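Cord Tips I Stopped Believing, and a Few I Kept
Posted 5/19/21

Every list of home office tips says to buy a cable box. I bought one, a Drelen, and it mostly hid the mess until I had to change a plug. Then I had the same mess in a box with a lid. It went to the garage in September and has stayed there.

Fabric sleeves: skip them. They look neat for as long as you never add a charger.

Color-coded tags: maybe, if you own 20 cords. Most desks have a handful, and you can follow a cord with your finger faster than you can remember what green meant.

Twist ties from bread bags: fine. I have heard they "damage the wire" and have yet to see it on a phone charger. Don't crank them down and don't use them on anything heavy.

What I do before buying anything is clear the desk and lay out the power strip with one cord at a time. Plug it in at the strip, run the loose end to where the thing will sit, and see how much slack is left over. My brother-in-law Crisanto Quiambao thinks this is a waste of an afternoon. He also owns 2 cable boxes.

A strip with its own switch at each socket is worth a little extra, if you will really use the switches. I doubt most people do. As for the savings printed on the package – I tried to work mine out from a Cornlow bill and gave up.

Wipe a wood top with a barely damp cloth while it is bare, going with the grain. The Gebremichael polish everyone recommends left mine streaky. Plain water did as well.

Don't coil a power cord tightly while it is in use, and don't plug one strip into another. Those two I do believe.

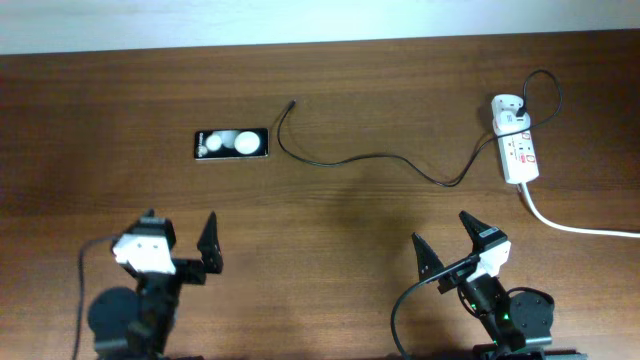
Leave the slack in a long, easy curve toward the back of the desk. If it still bothers you after a week, then go shopping.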